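Setting Up Your Zumix Glaze and Enamel Log

Section 2: Your first collection

If you've got the Zumix app on your tablet and you've made an account, you're ready for the fun part – getting your pots and plates into it! I wrote this section for people who collect or study decorated ceramics and want one tidy place for glaze notes, marks and repairs. I use it for my own shelf of Hiltenberg tableware, so most of my samples come from there. 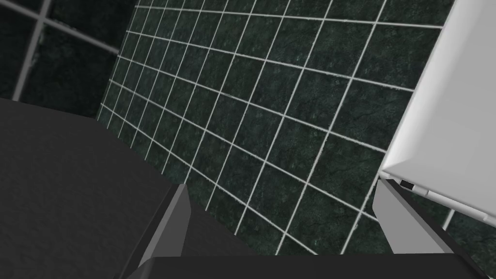
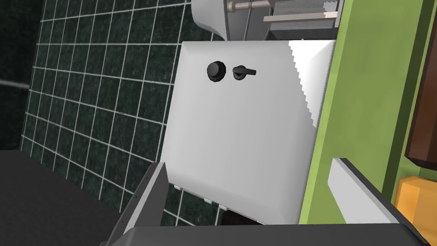

Create a collection

1. Open Zumix and tap New Collection. Give it a name you'll still understand next year. Mine used to be called "Stuff," and I can't recommend it.

2. Pick a template. There are two for ceramics, Basic and Enamel. Go with Enamel if any of your pieces have painted color on top of the glaze. It has everything Basic has, plus fields for palette, opacity and firing.

3. Set your units. Inches or millimeters, it doesn't matter, but choose now. Changing later won't convert the numbers you already typed in (I found this out with a whole cabinet of saucers behind me).

4. Tap Save. You'll land on an empty list with a plus sign in the corner.

Note: The free plan holds 100 pieces. A cup and its saucer count as one piece if you enter them as a set, so use the Set switch for those.

Add your first piece

5. Tap the plus sign and fill in Form first: bowl, jar, plate, teapot and so on. The rest of the entry page changes to match, so a teapot gets a line for its lid and a plate doesn't.

6. Under Body, choose earthenware, stoneware or porcelain. If you aren't sure, leave it at Unknown. You can filter for the unknowns later and sit down with them all on a rainy Monday, like I do.

7. Under Glaze, enter the base glaze only. Clear, tin white, celadon, whatever is touching the clay. Painted color over the top goes in the next step, and mixing the two up is the most common mess I see in shared collections.

8. Under Enamels, add one line per color. Each line has a slider that runs from transparent to opaque. Tilt the piece near a window and look at the edge of a brushstroke. If you can see the glaze or an outline through the color, slide toward transparent.

9. Enter any mark on the base exactly as you see it, including wobbly letters and missing bits. Put your own reading of it in the Notes box. My Dalsgaard jar has a mark I've read differently every time I've picked it up, and I'm glad I kept the plain version separate.

Caution: Never lift a piece by its handle, spout or rim while you're checking the base. Use both hands and work over a folded towel. Old repairs can let go with no warning at all.

Caution: Don't scrub at a mark to make it clearer. Overglaze enamel and gilding sit on the surface and can rub off. A soft dry brush is as far as I'd go.

Add condition notes

10. Tap Condition and work from the rim down. Chips, hairlines, worn gilding, flaked enamel and restored areas all have their own buttons.

11. For each one, type a short location. I use clock positions with the main decoration at six, so "hairline, rim, at two" makes sense to me months later.

Back it up

12. Go to Settings, then Export, and choose Spreadsheet. Zumix will nag you every 50 entries, but I'd do it more often. My first log had over 50 pieces in it when the tablet went in the pond.

13. If you use Mindstead for your household inventory, choose Mindstead Format instead. The palette and opacity fields don't carry across, so keep a spreadsheet copy too.

Note: Exports don't include deleted entries. Check the Trash folder before you empty it.

Section 3 covers sorting by palette and printing shelf labels.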